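Bottle Handling Project, Kavelex
Progress report to the Rahman fund, period ending April

The main event of this period was the open day at our Nurnbridge workshop. We ran the two-handed robot at the carpeted table from 10 in the morning until late afternoon, and 44 visitors signed in. Most came from packaging firms and local schools.

Bottles on the table, with the robot's hands at work: 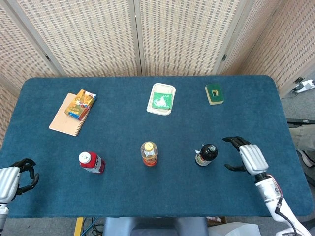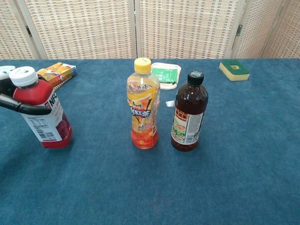 Raghda Khoury asked afterward whether the grip settings had been tuned to the bottles we chose, and said she would give more weight to a run with containers the visitors brought themselves. We agree, and will set one up before the next report.

The demonstration followed the plan sent to you in the last report. Visitors could ask for any bottle to be picked up, moved and put back. We logged 21 full runs. In seven of them an operator had to stop the arm and start over, mostly when a bottle had been set down too close to its neighbor. The stop procedure worked each time.

Spending on the day came to $600 – printing, refreshments and a van for the furniture. It was charged to the outreach line.

Two firms asked for a follow-up visit. Ikov wants to see the same work done on a moving belt, and we have told them that is outside the current grant. A reply to the second firm is still open.

Still to do: the written safety summary and the visitor comment sheets, which are being typed up.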